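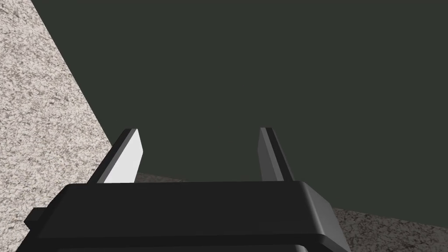

4 min read

Notebook > Jurnico > Wrist views > April

Print this page | E-mail this page

Started 8:40, coffee in hand, and went straight back to the wrist camera problem. I'd been blaming the policy for wandering off during the approach in the bedroom scenes and I now think I owe it an apology. With the arm up in its start pose the wrist view is mostly one plain dark green-grey surface (the ceiling, I'm fairly sure, going by the colour) with speckled wall down the side. There is just nothing in there to steer by! The encoder still turns it into a feature vector of the same size as everybody else's, and the fusion layer trusts it just as much as a view full of table.

So the question for this entry: how much of our trouble is blank wrist views, and does gating them help?

Method, so I can find it again in July:

Pulled 1,000 episodes from the Jurnico set, all two-arm, all with the random room textures on. For each wrist frame I compute local gradient energy on a coarse grid, with the gripper masked out first. I forgot the mask on the first pass and the finger edges alone were enough to make every blank frame look "informative" - the left pad renders bright white in this lighting and makes a lovely strong edge against the dark. If you rerun this, check the mask is loaded. It fails silently.

The score goes through a small learned gate (the Lumenta one, two layers, nothing fancy) and the gate scales the wrist features before fusion. The overview camera is never gated. Training is otherwise identical to the baseline: same seed list, same batch size, same 600 warm-up steps. I left the learning rate alone even though I was very tempted.

One wrinkle is the wall texture. The granite-looking stuff scores sky high on gradient energy because it's all flecks, and it's useless for knowing where you are since every patch of it looks like every other patch. So a view of pure wall sails through the gate. I've added a self-similarity term that pulls the score down when the grid cells all match each other. It's crude and I picked the weight by eye.

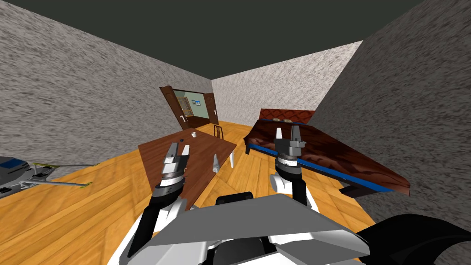 Overview, same bedroom. Both grippers empty, left one over the brown table, right one in front of the blue bed frame.

I like this room as a test because the two sides are so different. Table with the little white cup near its far edge, big red-and-maroon bed across from it, doors at the back, and then that speckle on every wall. The overview has loads to hang on to. If the policy can't find the table from that, gating the wrist won't save us.

Results from the held-out rooms. I ran 163 rollouts per model on the Tosta machine. Baseline failed on 41 of them in the approach phase, before contact with anything. The gated model does better there, and the paths look calmer to me - less of that nervous little sideways hunt at the start. I'm not writing its number down yet because one worker died at lunch and I restarted it with a stale config, so part of that batch might be baseline in disguise. Rerunning tonight.

Grasp phase: no change that I'd defend. I'd have been suspicious of a big one, as the gate should be wide open by then anyway.

What I don't love is that the gate closes a bit on the bedspread too. It's dark with a wavy fold pattern and my self-similarity term doesn't care for it. For a task on the bed that could hurt quite a lot. Might try the term at two scales, or drop it and let the gate learn the whole business from features, which was the original suggestion from the Vanport end and which I waved off a bit too quickly.

Also looked at tilting the start pose so the wrist cameras aren't facing upward at all. It would make the numbers nicer and it would take me ten minutes. But the recorded episodes all use the present pose and I'd be comparing apples with a different orchard, so it's parked.

To do:
- rerun gated batch, check config hash BEFORE launch
- histogram of gate values split by left and right arm
- plain-wall version of the same room, ceiling colour unchanged
- ask Vanport for their feature-only gate weights
- put an assert on the gripper mask, please, before it bites someone else

5:15, rerun is queued behind two other jobs. Config hash matches this time, checked it twice.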